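Why Do We Have Elbows?

I think about joints a lot – probably more than is normal!
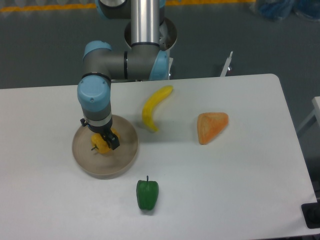

One reader from Tapia wrote in to ask why we can't just have one long bendy arm like an octopus, because it would be so much better for reaching the cookies. I love this question.

Let's try something first. Hold your arm out straight and pretend your elbow is frozen. Now try to touch your nose. No luck? Now let your elbow bend and try again. Easy!

A joint is a place where 2 bones meet. Your elbow works a lot like the hinge on a door, so it opens and closes. Your shoulder is different. It has a round ball that sits in a shallow cup, and that's why you can swing your whole arm in a big circle (look out for lamps when you do this).

So what about the octopus? It has no bones at all, so it can bend its arms anywhere it likes. Underwater that's great, because the water helps hold it up. On land, your bones do the holding up. Without them you would be a puddle on the kitchen floor, and then how would you reach the cookies?

The ends of your bones are covered in smooth, slippery stuff called cartilage. There's also a little bit of fluid in there that works like oil on a bike chain. Clever, right?

My favorite joints are in the fingers. Each finger has 3 knuckles, counting the big one where it joins your hand – but your thumb has only 2. Go on, check!

Next time I'll be answering a question from Galtska about why knees go click. Until then, try eating a sandwich without bending your elbows, and ask a grown-up before you make a mess.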